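Search this site Go

Sorting the drinks table at Floveck

A small gallery from July, when the drinks and baskets were out on the long table in the back room at Floveck. The cans get sorted by kind before they go on the shelf. Stock line 2644 is Pocari Sweat — the blue and white one with Korean lettering on the label.

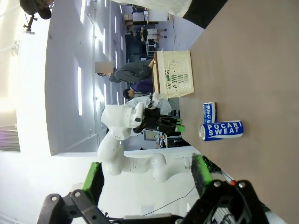

Baskets are kept for mixed cans and anything without a shelf number. Trays are for single kinds, up to 14 cans in each. Dented ones go back to Wornater.
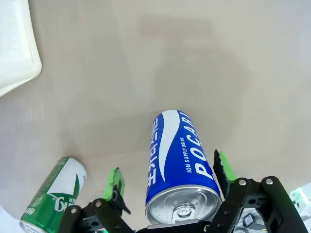

Where do the trays go once they are full?
They go to bay 17, nearest the door, and are collected at four in the afternoon.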